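Workshop notebook, Naltadcombe
June 17, 2019
Entry by Dalia Paju. Read by: J. Sakalauskas, B. Raudsepp

Fastener sort, continued. Mixed stock from the Jõgi strip-down, tub 11.

Started 08:40. Tub still had the oily residue on everything from last week, so a second wash in the citrus degreaser before sorting. Drained through the fine sieve, spread on old towel, left under the fan until lunch. Kadri wants the sieve back in the plating area when we finish. It is on the hook behind the door for now.

Method as before. Pick out anything bent, cracked or with flattened threads and put it in the scrap tin. Remainder goes by thread first, then by length, then by head. Sorting by head first looks quicker but gives piles with two threads in them, and those have to be gone through again. Lost most of a morning to that in January.

Thread check is with the go/no-go plate, not by eye. M8 coarse and 5/16 UNC will both take the first turn of the wrong nut and then bind. Found several in the Jõgi stock where somebody had carried on past the bind with a spanner. All scrapped, nuts included. If a nut will not run the full thread with fingers only, the pair is split and each part checked against the plate separately.

Washers: flat ones by bore, then outside diameter. Spring washers kept apart. Any that have lost their set go in scrap. The dark ones are not all the same finish. Some are blacked steel, some are only dirty, and a few may be a polymer. Magnet first, then a wipe with solvent. Anything the magnet leaves behind goes in the small tray marked Q for Baiba to look at.

Fudetti trays: dividers still come loose when the tray is tipped. Two lots of M6 ran together this morning between bench and shelf and had to be redone. Taped the dividers along the bottom edge. Puro boxes are better for anything that gets carried, but the lids hide the contents, so the label has to go on the end face. Labels on lids get swapped round. Jaanus to cut more card labels, the thin ones curl.

Running total entered on the sheet at close: 1316 pieces passed, 1015 of them with a matching nut. Scrap weighed, not counted. Weight is on the sheet.

Afternoon, assembly check. Paired items stood upright on the table, head or nut down, before boxing. A bolt that leans has either a burr under the head or a nut face that is not square. Burrs come off on the stone with two or three strokes. Nuts with a bad face go to scrap, they are not worth facing. A white surface helps a good deal with this. On the bench mat the lean does not show, and loose black washers vanish altogether.

Gave up on the bench for this step after the first batch and moved to the round table. Keep the pieces well in from the rim. Anything lying on its side there will find its way to the floor, and under the plants is a poor place to look for a washer.

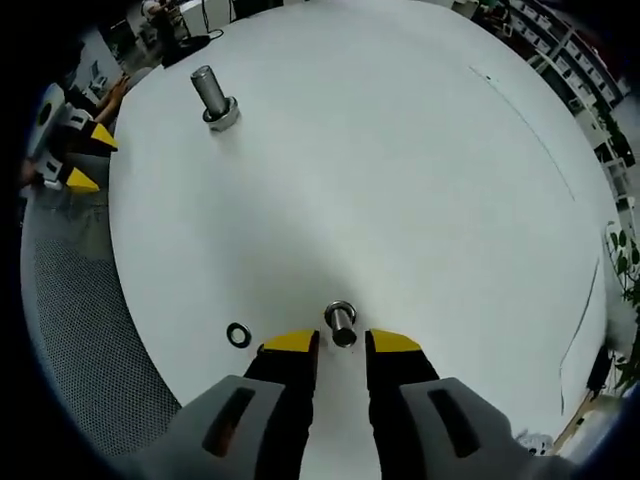
Does the nut need to be fully home before the bolt is stood up?
Only far enough for its lower face to carry the bolt without any thread showing beneath, as a protruding end will make a good pair lean and send it to the stone for nothing.

Short bolts pass this check too easily. Below twice the diameter they will stand on almost anything, so for those use the small square against the shank and look for light. Baiba's suggestion, tried on a handful of M10 and worth keeping.

Joanne Ashworth asked for 100 matched pairs in M8 by the end of the month, zinc only. We have the bolts. Nuts are short if the UNC ones are left out, which they must be. Will check the sealed packet in the lower drawer before ordering.

To do:
Re-zero the bench scale, drifting again
New towel
Ask Kadri whether the Q tray can share the cupboard with the plating samples
Tub 12 not opened, lid is seized, leave for Jaanus

Finished 16:50. Degreaser down to the last third of the can.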